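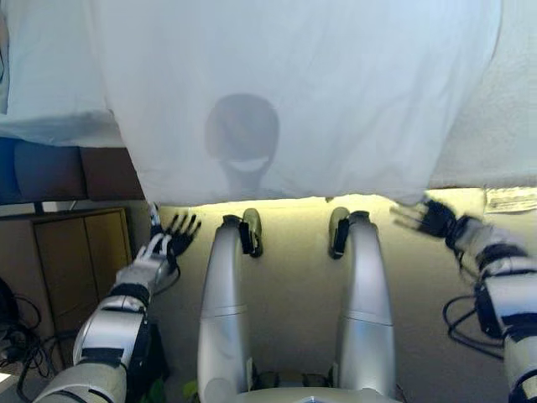 Figure 1. View from the head camera, with both hands near the lower edge of a white sheet.

Unit 4 – Arm cables on the Pliltau robot
Notes by Satish Thampi, revised in February

Before each cloth exercise we check the cables of the two arms. In Figure 1 a loop of black cable hangs beside the left arm. When you set up your own cell, measure such a loop with the elbow fully bent and also fully straight. It must keep 31 mm of free play in both positions.

Steps:
1. Press the stop button and wait until the drives are off.
2. Open the black straps one at a time, from the wrist to the shoulder.
3. Wipe the cable and look for shiny places on the jacket.
4. Close the straps by hand. Do not use pliers.
5. Run the arm program at low speed for 11 cycles.

Straps are changed every 300 hours, cables every 4000. Write the hours in the log – Aileen Manalo signs it. The Stetsiuk connectors are explained in Unit 5.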